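Gindberg Toy Swap: Frequently Asked Questions

What is the toy swap?
Families bring toys their kids have outgrown and take home something that's new to them. We meet in the old Royer school hall in Plekalham, and it's a really fun morning!

How does it work?
Each toy you hand in gets you one token, and each token gets you one toy. Big things like ride-ons and dollhouses get 2 tokens. Leftover tokens are good at the next swap.

Can I bring small stuff?
Yes, please — small toys are what the kids dig through first. Loose bricks, balls, and little animals are all welcome.
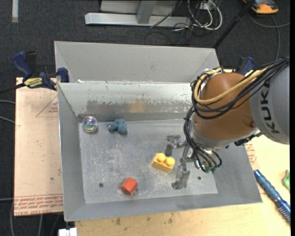 A yellow brick, a red block, a clear ball, and a small blue animal.

Do toys have to be clean?
Wipe them down at home, please. Soft toys should go through the wash.

What don't you take?
Car seats, anything with a cracked battery cover, and puzzles with missing pieces.

Is there a limit?
12 toys per family. In February we swapped 609 of them, our best month yet!

Can kids come along?
Of course! Kids under 4 need a grown-up with them — the hall gets busy.

Will you come to Bretport?
We'd love to. If you know a good hall there, tell Thierry Besnard at the welcome table.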